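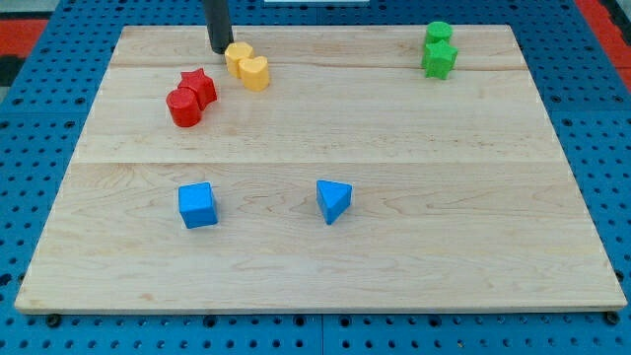
Sorting Cell FAQ for Guthrie Staff

Updated Feb 14, 2020

Which jobs does the sorting cell cover?
The returns bench only. Sets that come back from schools and clinics arrive mixed, and the pieces have to be grouped by color before they go to inspection. The robot does the grouping. Inspection, repair and packing stay with people.

Is anyone losing hours over this?
No. The four people on returns keep their contracts and their current hours. Two move to inspection for most of the shift, and two stay at the cell to load, clear and check. If the plan changes, you will be told in a staff meeting before it takes effect.

Why returns and why now?
Returns went past 2,000 sets in December and the bench fell behind. It is also the job with the most wrist complaints in our injury log.

What can it handle today?
Cubes, cylinders, hexagons, triangles, hearts and stars in red, yellow, green and blue. Anything else goes in the gray tub for hand sorting. Clear pieces and anything with a sticker on it also go in the tub.

Is it faster than a person?
Not per piece. An experienced sorter beats it easily. It keeps the same pace through the shift, and that is what we are paying for. During the trial at Drodov it finished 857 sets with no one sorting by hand except for the tub.

What happens when it makes a mistake?
Stosis, the control software, stops the arm and shows a yellow banner when it can't identify a piece. Move the piece to the tub and press Resume. If a piece ends up in the wrong color group and there is no banner, write it on the sheet by the screen. You will not be marked down for errors the machine makes.

Can I reach onto the board while it is running?
No. Press Pause and wait for the light to go white. This applies to leads and visitors too.

Who gets trained, and is it paid?
Everyone on returns and inspection. It takes 7 hours over two shifts at your normal rate. Night shift does not have to come in during the day for it.

Do I need to know how to program?
No. Loading, pausing, clearing a stop and logging an error are the whole course. People who want to learn how to teach new shapes can ask for the second course, which is run by Widutow, the installer.

Does the camera record us?
It points at the board and saves pictures of the pieces for 15 days. Hands may show up in them. They are not used for timing people or for reviews.

Who do I ask?
Meinrad Strebel, returns lead, or leave a note in the box outside the break room. Questions from the box are added to this page with no name attached.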